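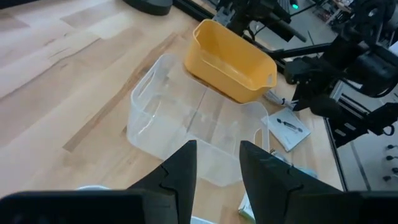 Home & Muddle / November

Ok so tonight was supposed to be soup and an early bed, and then I went looking for one charger and ended up emptying the whole hall drawer. You know how that goes. First I got out the two bins I've been saving for this, the clear one and the yellow one (mustard yellow, I love it so much more than I should love a plastic basket!), and then the stuff started coming out and didn't stop for a good long while.

The plan, if I can call it a plan: papers and packets go in the clear bin, cables go in the yellow one. Vendula swears by lids and labels and a list taped inside the cupboard door, and good for her, but I know me. If I can't see a thing I buy it again. That's how I ended up with four tape measures at the old apartment.

The cables are the worst of it. Gray ones, white ones, all in a bundle, and I'd bet some 78 percent of them belong to things I gave away before the move. I said I'd be ruthless and then I put them back down and read an instruction booklet instead, cover to cover, standing up, with the soup going over on the stove. Didn't learn a thing.

Burgi called in the middle of it to ask if I still had her Pornier catalog from the summer. I do! Or I did. It's in one of the piles. She laughed at me for five minutes and then admitted she has a drawer just like mine, except hers doesn't close anymore. 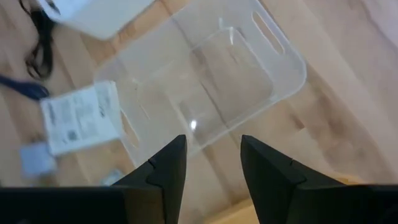 The clear bin, nothing in it yet.

I do like the see-through one for paper. It has a handle slot at each end so I can pull it off the shelf with both hands, and with the wood showing through the bottom it hardly looks like it's taking up any space. I want another one just like it for the bathroom, but Jarmila says wait for the sale at Kuruc, so I'm waiting. Trying to.

Around nine I gave up and ate the soup, which had gone thick and a bit brown at the bottom but was fine with bread. The drawer itself got a wipe and two sheets of the striped liner paper Dušan brought over. Still to do: batteries, the keys that don't open anything, and a call back to Burgi about that catalog. Never did find the charger.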